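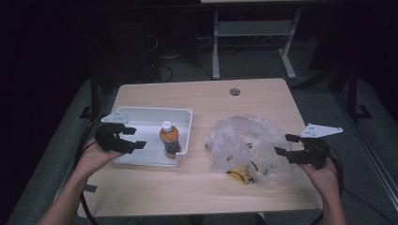 Figure 3. Table, tray and bottle, with a clear plastic bag to the right of the tray.

Section 3: Oiling Your Umwood Tabletop for the First Time

Your table ships with a light factory coat that gets it safely to your door. The first real oiling is up to you, and it's a great job to do yourself - the grain wakes up right in front of you! Set aside an afternoon. Most of that is waiting, so have a book handy.

What you need

Umwood Table Oil, one bottle
Sandpaper, 400 grit
Three or four lint-free cotton cloths
A shallow tray to catch drips
Nitrile gloves
A metal can with a tight lid, half full of water

CAUTION: Cloths soaked in oil can heat up and catch fire without any flame nearby. Never leave them in a pile or toss them in the trash dry. See step 9.

Before you start

Work in a room between 65 and 80 degrees, with a window open. Direct sun makes the oil go tacky before you can wipe it off, so pull the shade if you need to.

1. Clear the table and wipe the top with a barely damp cloth. Let it dry for 30 minutes.

2. Sand lightly by hand, always with the grain. You're only knocking down the tiny raised fibers, so five or six passes over each area is plenty. Go extra easy on the rounded corners, where it's very tempting to keep rubbing.

3. Wipe off all the dust. Run your palm over the top. It should feel like the page of a nice book.

4. Turn the closed bottle end over end for a minute. Shaking puts bubbles in the oil, and they end up in your finish.

5. Stand the bottle in the tray, put on your gloves and pour a spoonful of oil onto a folded cloth.

6. Start at one short end and rub the oil in with the grain. Keep the coat thin. If it looks like a puddle, it's too much - spread it along!

7. Wait 18 minutes, then buff off everything that hasn't soaked in. Use a fresh cloth and turn it often.

NOTE: Dull patches at this stage are normal. They are thirstier spots in the wood and will even out with the second coat.

8. Leave the table overnight and repeat steps 5 through 7. Skip the sanding this time.

9. Put every used cloth into the can of water, press it under and close the lid. Ask your local waste center how they want it dropped off.

Drying and first use

You can set light things on the table after 24 hours. Wait a full week before hot dishes, wet glasses or tablecloths. After that, enjoy it! A full bottle gives two coats on our largest table, with a little left for touch-ups.

Ring marks and small scratches

Rub the spot with the same 400 grit paper, add a drop of oil, wait and buff. Small repairs blend in beautifully within a few days.

Keep the bottle closed, upright and out of reach of children.

Section 4 covers tightening the legs.

Guide text: I-hsuan Mok. Revised December 1, 2018.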